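# Six months with the Barrera countertop dishwasher

I rent a small place in Flustdale with a kitchen that has one good stretch of counter and no room for a real dishwasher, so I've been eyeing these little units for years. I finally bought the Barrera in September, and I've run it almost every night.

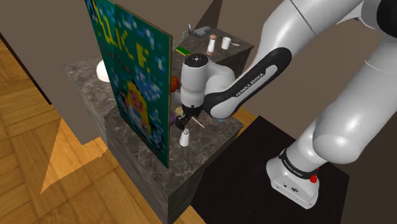

**Does a countertop dishwasher get dishes as clean as a full-size one?**

Mostly, on the long cycle. Plates, glasses and forks come out as clean as they did at my old apartment, but baked-on cheese and dried oatmeal need a quick scrape first.

So, the machine. I paid $602 for it at Ciltach, which stung (the Sestia was cheaper, and I'll get to that one). It arrived in a box I could barely steer through the front door, and setup took me most of an evening. The hose adapter in the bag didn't fit my faucet. I had to go out for another one, and then I put the washer in upside down and sprayed the window. Once that was sorted it hasn't leaked a drop.

You can also skip the faucet and fill the tank by hand with a pitcher. I did that for the first week and got sick of it fast. It takes several trips, and the beep that tells you it's full is the same beep that tells you the door's open. Get the hose going if your faucet will take one!

## What fits

Dinner for two, plus the breakfast bowls. Maybe a small saucepan if you lay it on its side and give up a row of plates. My big skillet doesn't go in at all, and neither do the tall water glasses unless I tip them, and then they come out with a puddle in the bottom. The cutlery basket is great, though — deep, with a handle that doesn't pinch, and it lifts out so I can carry the whole thing over to the drawer.

If you own wide pasta bowls, measure them before you buy. Mine are just a bit too wide and the spray arm knocks against them the whole way through. I've gone back to washing those in the sink.

## Noise and cycles

There are five programs and I use two. The quick one runs 17 minutes and it's fine for glasses and coffee mugs, not for anything with grease on it. The long one goes on for ages, so I start it when I go to bed. It hums, it sloshes, and then there's a loud gurgle when it drains that made me jump the first few nights. I can sleep through it now with the bedroom door shut. In a studio, I think it would bug me.

Drying is the weak spot. Ceramic comes out dry, plastic never does, and I leave the door cracked for half an hour and still end up reaching for a towel. There's supposed to be a fan that helps. I can hear it running, so I guess it's doing something.

## Versus the Sestia

My last rental came with a Sestia, so I've used both a lot. The Sestia was quieter and a little shorter, and it slid under the cabinets without any fuss. But its racks were flimsy, the little feet kept popping off, and it left a gritty film on my glasses no matter what detergent I tried. The Barrera's racks feel solid and the glasses sparkle. I'd pay the difference again.

## Little gripes

- The filter needs rinsing every week, and it twists out the opposite way from what the arrow suggests.
- The error codes aren't in the booklet. I got E4 once, turned it off and on, and it went away.
- The door drops open pretty hard if you let go of it.
- The white finish shows every tomato sauce fingerprint.

Would I buy it again? Yep. I hate washing dishes and I've got my evenings back, even with the towel and the skillet. I'm giving it four stars out of five, and if they fix the drying I'd happily bump that up. I'll come back and update this if the hose gives out or that E4 shows up again.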